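Small Countries Are Allowed to Say "Not Yet"

Sunday, August 30, 2020

I've been meaning to write about the Chala straits business for weeks, and every time I sit down somebody on the radio says something that makes me start again. So this is the version you're getting, written at the kitchen table with the window open and the neighbour's strimmer going.

If you haven't followed it (and I don't blame you, it's been a busy year), the short form goes like this. Gretberg and Pratarlow have both offered Monham a security agreement. Both offers came with money attached. Both governments would like an answer, and both have let it be known, in that polite way governments have, that a yes to the other lot would be remembered. Monham has so far given neither of them an answer, and for this it's been called weak, naive, two-faced and, in one leader column I nearly choked on, "a country asleep at its own window".

I think Monham is doing fine. I think it may be the only one of the three behaving like a grown-up.

The case against waiting

Let me be fair to the other side first, because there is a decent argument there and I used to half believe it myself.

It says that a small state can't sit between two big ones for ever. Sooner or later there's a crisis, a ship gets boarded or a fishing boat goes missing, and on that day you want a friend who has already signed something. Promises made in a panic cost more. If Monham had signed with Gretberg in January, the argument runs, it would have had the better price and the better terms, and Pratarlow would have grumbled for a month and moved on.

I can see why people like this. It's tidy. It also matches how most of us were taught to think about alliances, as a sort of insurance you take out before the roof comes off.

But have a look at the draft Gretberg put on the table. It ran to 91 pages, and I've read all of them, which took me two evenings and a fair amount of toast. The bit everyone quotes is the mutual defence clause at the front. The bit I kept going back to is much further in, where Monham would give up the right to close its own harbour at Chala without "prior consultation". There's no time limit on the consultation. None! You could be consulting until Christmas while somebody else's frigate sits at your fuel dock. I wouldn't sign a lease on a flat with a line like that in it.

Pratarlow's draft is shorter and friendlier and, if you ask me, worse. It has a five-year term that renews itself unless both sides agree to end it. Read that again slowly. Both sides.

What waiting has bought

People talk about Monham's silence as though nothing has happened during it, and that simply isn't so. Since January the Gretberg offer has been revised twice, both times in Monham's favour. The port money has gone from a loan to a grant. The language about overflights has been softened to the point where it hardly says anything, which suits Monham very nicely. Pratarlow, meanwhile, has quietly dropped the tariffs on timber and small manufactures it put on in the spring and swore blind had nothing to do with any of this.
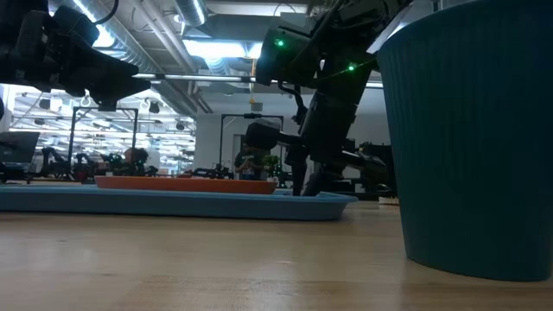 The trouble with the word "neutral"

I do wish everyone would stop using it, though, Monham's own ministers included. Neutrality in the proper sense is a legal position with duties attached. You have to keep everybody's warships out, and you have to be able to do it, and you have to carry on doing it when the person knocking is someone you rather like. Monham has 19 patrol vessels, and going by the navy's own annual report a good few of those spend the winter out of the water. It isn't neutral in that sense and couldn't be.

What it's doing is much more ordinary. It trades with both, it lets both navies visit, it sends its officers on courses in both capitals, and it says no to each of them now and again so that they don't get used to hearing yes. There ought to be a better word for that. My father, who sold farm machinery, would have called it keeping two dealers honest.

And I'll admit the weak spot, because a reader will certainly write in with it otherwise. This only works while Gretberg and Pratarlow would both rather be liked than obeyed. If one of them decides it no longer cares what Monham thinks, then all the clever delay in the world won't keep a single ship out of the straits. I don't have a neat reply to that. I'd only say that a signature in January wouldn't have kept it out either, and would very likely have given the other side its excuse.

So what should the rest of us want?

Those of us who live in neither big country, and have no vote in Monham, still have a bit of a stake in this. A great deal of what we eat and wear comes past Chala. I'd like our own government to do a couple of fairly dull things about it.

It could stop asking Monham in public which way it's leaning. Every time one of our ministers does that, a Monham minister has to say something firm to a camera, and then has that much less room the following week. Ask on the telephone if you must.

It could also put some money into the joint coastguard scheme, which has been sitting half funded for ages and which both Gretberg and Pratarlow say they support. Search and rescue, oil spills, lost containers, that sort of thing. It's unglamorous, and I can't imagine anyone winning an election on it, but it would mean crews from all sides talking to one another on the same radio channel in bad weather, and I'd trust that further than I'd trust most communiqués.

The next round of talks is due once the harbour elections are out of the way. I expect Monham will turn up, be charming, eat the lunch and go home without signing. If it does, there'll be another batch of columns about dithering, and I shall probably be cross enough to write another one of these.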